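Modurau Bench Cloth, slate gray
Reviewed by Ro-un Min
September 11, 2024

I bought the Modurau cloth in February to go over a table I use for small metal parts. Before that I worked on bare wood, and anything with teeth left marks in it. The cloth cost $11 plus shipping from Zireo and came folded in a flat bag with no instructions.

The weave is a fine twill, tight enough that gear teeth don't snag in it. It lies flat without clips if you smooth it out by hand first. The color is a muted gray with a little blue in it, and steel parts are easy to find against it. Lint is also easy to find against it.

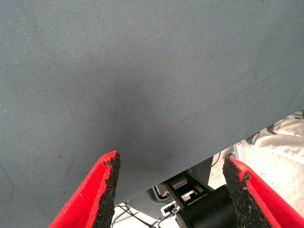
Modurau cloth, slate gray. Lint and dust specks show on the weave.

Most of my use has been with the Ulum gear set, the one with the round plate and the spur gears that drop onto posts. That set was $161, and I didn't want to be chasing parts across the floor. On bare wood a dropped gear would bounce and roll. On the cloth it usually lands and stays. The plate doesn't slide much either when I push a gear down onto its post, though it will turn if I press off center.

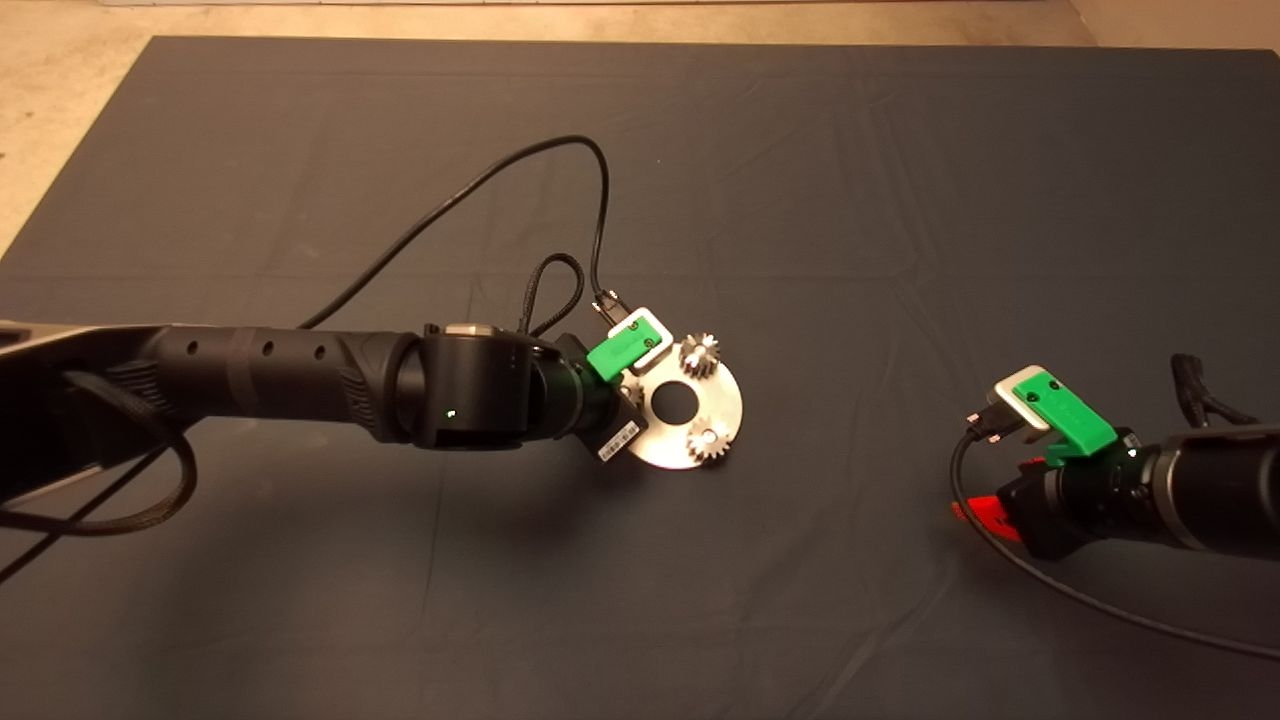
Can it be machine washed?
Wash it cold and hang it to dry. Mine has been through the machine 4 times and hasn't shrunk enough to matter, but the dryer set the creases in harder.

Creases are my main complaint. The fold lines from the bag were still there after the first wash, and a warm iron only took out the worst of them. They don't get in the way of a plate or a gear. A short pin set down near a ridge can roll a little, so I put those in a dish. 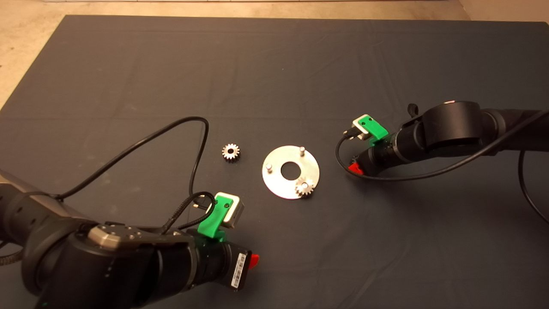
Oil is the other thing. One drop of light machine oil soaked in and left a dark spot that faded with dish soap but is still there if you know where to look. If you do oily work, put a tray on top. The Jang mat I had before wiped clean in a second, but it was rubber, it smelled for weeks, and it curled at the corners.
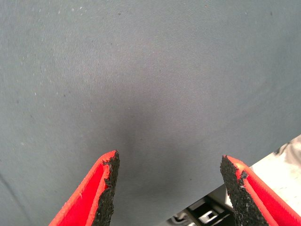
The edges have held up. No fraying so far, and the corners are still square. A lint roller takes care of the dust in a minute or so, and I do that before laying out parts with grease on them.

I'd buy it again at the same price. I would like a darker color and one more size, a bit longer, for people with a full bench.

Rating: 4 out of 5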